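Sindton lab puts two grippers through 3,000 simulated picks, declares a winner, more or less

29 Nov 2025

The robotics workshop at Ellery, in Sindton, has finished a head-to-head test of two robot grippers, and the results will please anyone who likes a clear answer followed by several footnotes.

The contest ran entirely in simulation, which spared the workshop the cost of replacing crockery. Each gripper was bolted, virtually speaking, to the same model of arm and asked to pick household objects off a table and set them down somewhere else. After 3,000 attempts, the plain parallel gripper with two fingers came out ahead of the Pemitz, a softer design with a lot more moving parts and a much longer manual.

The Pemitz did better with round objects, where its padded fingers could wrap and hold. It did worse with almost everything that had a handle. Mugs were a particular sore spot. Upright, they gave neither gripper much trouble. Tipped over, they had a way of rolling off toward the edge at the moment of contact, and the Pemitz tended to follow them there.

Speed settled the matter. The parallel gripper closed and lifted in a time the workshop calls "unremarkable," a compliment in this line of work. The Pemitz needed 14 seconds for the same job, long enough for the people watching to start answering email.

Two controllers were tried as well. The older one moves the arm in straight, cautious lines and stops whenever it has doubts. The newer one plans the whole reach in advance and commits to it, sometimes through the furniture. The workshop has since raised the penalty for hitting things, and the newer controller has become noticeably more polite.

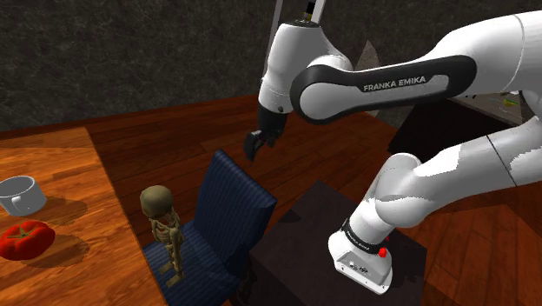 Room layouts were shuffled between runs, so that neither gripper could do well by simply memorizing where the table was. The lab says this is the part it would keep if it had to throw out everything else. Early runs with a fixed layout had both grippers looking brilliant, and then a table was turned by 90 degrees and they didn't.

The next round moves to real hardware at the Estside building in April, with real mugs. The makers of the Pemitz have promised faster fingers by then. The workshop has asked for a shorter manual too — so far without a reply.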